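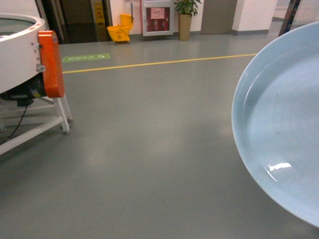
Plates always need more room than you think they do, according to Villads Ragnarsson, and anyone who plans a storeroom round the size of the stack instead of the size of the hands will be moving it all again by December. I laughed when he told me that. Then I went home and tried to get one dinner plate out from under six others and a gravy boat, and I stopped laughing.

So, hello and welcome to the plates page! It's only a little gallery this time, two pictures, but I've got plenty to say to go with them (sorry, you know what I'm like). We've been putting the Gunawardena tableware in order, all 900 pieces of it, and I've fallen rather in love with the pale blue. I wasn't expecting to. I'm a brown teapot person.

The one at the top of the page is the big round plate, light blue and glossy, with a raised rim that slopes up gently from a broad flat middle. Lovely wide thing. I'd put a whole roast chicken on it, or a pavlova, and it would still have room for the strawberries. The glaze has faint rings in it too, which I only noticed when I sat down with the picture and a cup of tea. The white machine with the tall orange panel is on the left, and there's the yellow line on the floor — I like how clean that grey floor looks behind the blue.

A few people have written in asking how we sort it all. Well, we tried by size first and it was a disaster. Everything round and nearly the same size ended up together, and nearly the same size is exactly what you don't want in a stack, it wobbles. After that we tried by range, so all the Kuvance went in one lot and all the Flirner in another, and that has worked much better. You lose a bit of space but you can find things. Odd saucers go on a list of their own, which I keep in the back of my diary and which is currently three pages long.

My own rules, for what they're worth: never more in a bin than you'd happily lift with a cold, the heavy ones low down, and write the label before you fill it. I have broken the last one more often than the others. There was a whole afternoon lost to a bin marked BOWLS? in my own handwriting, with the question mark and everything. 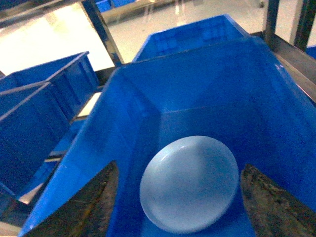
Shallow dish in the big blue bin.

I do think the bright blue plastic is doing this one a favour, it brings out a cool tint in the dish and makes it look almost frosted. The bins are a good cheerful colour on that dark metal shelving, and there are more of them round about, one with a pattern of tiny squares moulded into the inside.

Next up will be the jugs, if I can get through the Rarex boxes first. I opened one last week and it was nothing but lids. Not a single pot! If anyone has a use for lids with a small knob on top, do leave a comment, and please say what size you're after, as I've had four people ask for "a medium" already and I still don't know what any of them meant.

4 comments | 3 shares

Contact | © The Plates Page, 14 June 2021 | Back to top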